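Gruvano arm build, April update

The shared workshop's arm project has moved on to the grasping stage. The Stoltitz base is bolted down and the wiring is finished, so bench time now goes to testing moves in simulation before we run them on the motors. First job is a small bottle with a green label, approached from above with two fingers.

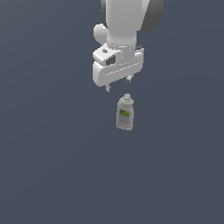 Kashyap wrote in to say the simulator flatters the grip, and that we should lower the friction setting before trusting any result from it. We'll do that on Saturday.

Still needed: 4 bearings and a 345 mm length of aluminium extrusion. Leave parts in the grey tub marked Omen.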